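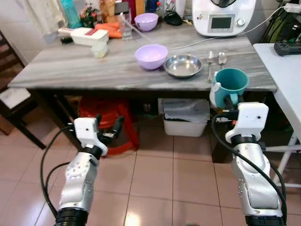 Visitors to the Jorkico open day in October were asked to leave their coats at the door and their expectations with them. Vojtěch Kolář, who directs the household robotics program, told the morning group that the work on view would be slow, and that much of it would concern cups.

The program is run jointly with Kondmont and is now in its second year. Its aim is modest in scope: a two-armed machine that can set out and put away ordinary tableware in an ordinary room. The team has logged 625 hours of practice so far, divided among 40 short tasks. Picking up a mug by its handle is one of the oldest on the list - and, according to Mr. Kolář, still one of the most instructive.

Guests stood behind the arms in groups of five. Ya-wen Mok, the engineer in charge of the demonstration, explained that the room is kept as a family might keep it, with bowls and cutlery left on the counter between tasks. Shiny steel and glossy floor tiles make it harder for the cameras to judge distance, and she considers that a fair test.

A mug standing near the middle of a pale table gives the arms plenty of room to approach. Several guests asked why the fingers were so small. Ms. Mok replied that a narrow grip suits a handle, and that other hands are fitted for other tasks.

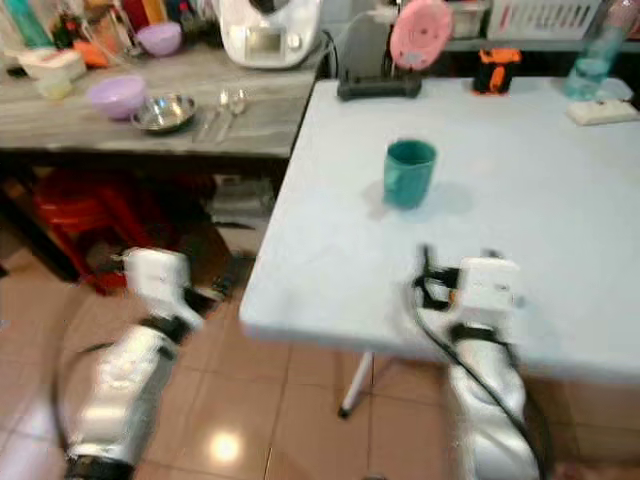 Questions From the Floor

The afternoon discussion was led by Alžběta Šimek. Most questions dealt with cost and safety, and she declined to name a date for home trials. A second open day is planned at the Punham site.

© Jorkico Press Office | Contact | Back to top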